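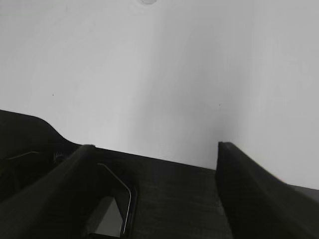 May, open day. Writing this up same evening before I forget which bits were real problems and which were just me being tired.

In at 7:40, Maysoun C. already there with the arm powered and homed. Gripper zero check ok, open/close fine with nothing in it. Wrist camera streaming to the big monitor by 8. Visitors like the wrist view more than the arm itself, same as last year, so leave the monitor facing the door from now on.

Doors at 10. First group was the Plurthorpe lot, mostly second-years plus one teacher who asked better questions than any of them. Wanted to know how the arm decides how hard to squeeze. Told her it doesn't decide much, we set a current limit and it stops there. She wrote that down. Then she asked what happens with an egg. We had no egg. Bring eggs next time (boiled).

Demo order as run:
1. pick foam block, place in tray
2. pick tape roll, hand to visitor
3. visitor drives with the leader arm, free play
4. sorting run, unattended, while we talk

1 and 2 no trouble all morning. 3 is the one people queue for and it takes far too long, the younger ones won't let go of the handle. Set a kitchen timer at two minutes from the second group on and it worked ok, nobody cried. Put the timer on the kit list.

4 gave grief. Sorting run stalled on the clear cups, gripper closed short of the rim and went back up with nothing, then tried again at exactly the same spot. And again. Stopped it by hand. Depth is poor on clear plastic and we knew that, I just forgot to take the cups out of the bin after Maysoun S. had them in for her test. Pulled the cups, restarted, fine from there.

Second thing, about 11:30. Arm faulted at joint 5 in the middle of a handover, error 2992. Looked it up in the Bodus manual, says "communication timeout, see cabling" and that is the whole entry. Reseated the connector at the wrist, cleared, came back. Happened again after lunch when a kid had it stretched way out to the left. So 2 faults in the day, both with the wrist rolled far round. My guess is the cable is pulling tight past a certain angle. Maysoun C. thinks it's the connector itself. We can settle it by swapping in the spare cable and rolling the wrist end to end a few times with no one around. Until then keep the roll limit I put in after the second fault (config is saved as openday_limited, dont overwrite the normal one).

Grondutville people came at 1, five minutes' notice. They run a packing line and are thinking about an arm for the end of it. Not really interested in the leader arm, wanted cycle time and how often it drops things. I gave them the numbers from the April sheet and said they are bench numbers, with our objects, on our table. They seemed fine with that. One of them asked if the fingers could be changed for something wider. Yes, four screws and then redo the zero. Said we'd send the finger drawings. MC to send, she has the current version, mine is old.

Headcount from the sign-in sheet is 35 but plenty walked straight past it, so treat it as a low number.

Things visitors asked more than once:
– can it feel (no, not the way you mean)
– is it AI (parts of demo 4, the rest is just us moving it)
– how much does it cost
– can it break my hand. Showed them the e-stop and the force limit, let the teacher put her own hand in with limit at lowest. She was pleased. Do not do that with kids without asking first.

E-stop pressed by visitors: a lot. Move it to our side of the bench next time but keep it in reach of whoever is talking. The floor tape was also too close in, people lean. Push it out by a good arm's length.

Voice gone by 3. We need a third person for talking so that one of us can just watch the arm. Maysoun S. says she can do it if its not the same week as her writeup.

To do:
swap wrist cable, roll test – me
finger drawings to Grondutville – MC
take clear cups OUT of demo bin, label the box – MS
clean fingers and palm, check finger screws – me
thank-you note to the Plurthorpe teacher, name is on the sheet but I can't read it, ask at the front desk
eggs

Powered down 4:50. Arm parked, brakes on, air off. Logs copied to the shared drive under openday, the morning one is in two pieces becuase of the restart after the cups.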